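Flornska Press Incident Records

Version 6, released 2024-03-19
Maintainer: Leonor Amaral

What the records cover

Flornska is a table of reported actions against news outlets and the people who work for them: closures, office searches, license refusals, detentions, travel bans and blocked websites. It holds 1057 incidents involving 234 outlets. Each row is one incident. A raid that led to three arrests on the same night is one row with three entries in the persons column.

The table was started to replace a set of spreadsheets kept by Hudero, a small monthly that reported on media law until it stopped printing. Those sheets used four different spellings for some outlets. The spellings are now merged, and the old ones are kept in the aliases column.

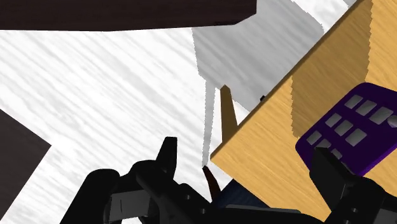
Files

incidents.csv -- the main table
outlets.csv -- outlet names, aliases, language, type (print, radio, TV, online)
sources.csv -- links and archive copies, joined on incident_id
CHANGES.txt -- edits by version

All files are UTF-8. Please check this before opening them in a spreadsheet program. The Lü regional bulletin turns up in a good many rows, and its name is the first thing to break.

How rows are added

An incident goes in when two sources that do not quote each other report it, or when there is a court or police document. Single-source reports are held back in a separate file that is not part of the release. Dates are the date of the action. Where only the month is known, the day field is left blank.

Summaries are written by hand and kept under 300 characters. Names of detained staff appear only if the outlet or the family has already published them.
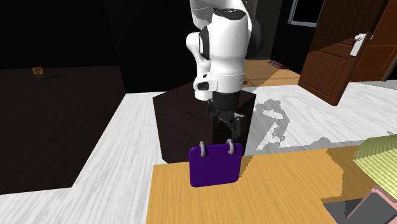 Older summaries were typed in Tiltex and carried over with a script, so a few still have doubled spaces or a stray line break. We fix these as we find them -- reports are welcome.

Known gaps

Local radio is thin. Online outlets that closed without a public statement are mostly missing. Rows from before the move to the current format have no value in the legal_basis column, and an empty cell there should not be read as "no charge."

The next release is planned for June. Corrections should give the incident_id and a source.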